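Gralholm activity room – table check
Checked by: Szabolcs Szénási
Date: May 8, 2026

1. Table
Corners rounded, no sharp spots. Legs tight. Wobble test OK, pushed from 2 sides.
Top wiped before start. OK

2. Felt mat
Lies flat but front edge hangs over the table a little. Pull back before next use, sleeves catch on it. Darker patch low in the middle – try the Virág cleaner, if no change leave it.
Comment: replacement mat is item 199 in the Durberg list. Not urgent.

3. Small bin
Lid opens all the way and stays up. Hinge brackets checked by hand, no cracks. Inside empty. Rim smooth, no burrs.
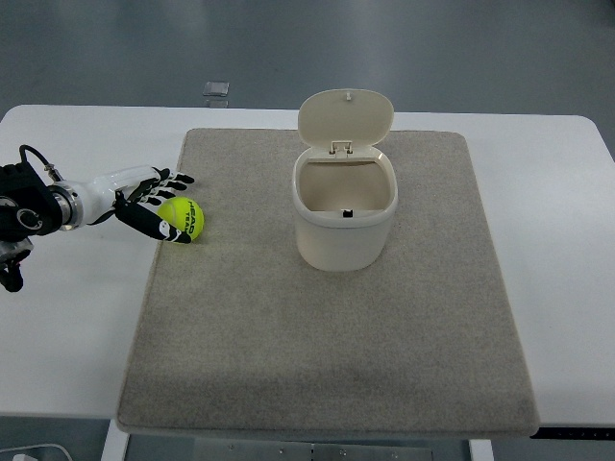
Bin with lid up, ball to the left. Item 3.

Catch at front is stiff, needs a second push somtimes. Still a pass. Do not oil it.

4. Ball
One tennis ball out on the mat, left of the bin. Cover not split, seam not lifting. Squeezed it, still firm.
Keep clear felt between ball and bin so neither gets knocked. Spares go back in the Mutumeo box, not on the floor – trip hazard, was noted last time aswell.

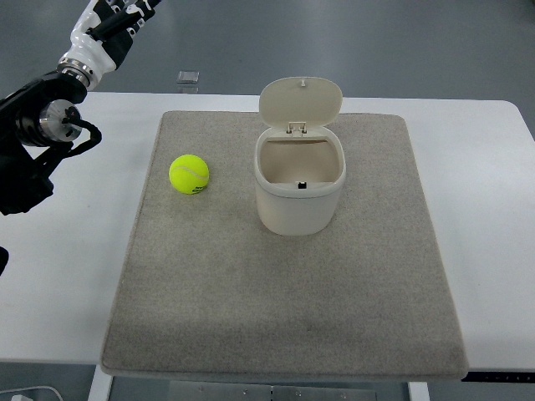

5. Floor
Gray, smooth. Swept, no grit by the table legs. Wet floor sign missing from the hook, ask at front desk.

Result: pass, 2 comments open (mat edge, bin catch)
Sign still to be found, not counted above.
Next full check September. Mat edge sooner pls.
Sz. Sz.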